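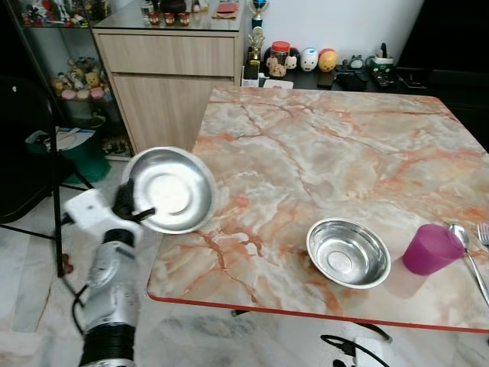

Oct 19, 2025

Long evening on Tarnon (yes, the arm has a name now, and yes, I shout it). I rewrote the grip routine after tea and spent ages fiddling with how hard the finger closes on a rim. Steel bowls are a pain — shiny, slippery, and the depth readings go daft the moment there's any light on them. I've set the limit to 100 for now and I'll creep it up tomorrow.

The Vrettos board is still getting hotter than I'd like! I asked on the Dritside forum back in April and got 3 replies, all telling me to buy a fan. Fine, I'll buy a fan. Cups next, then spoons, which I'm dreading. Must tidy that cable by the base too before I snag it with my foot.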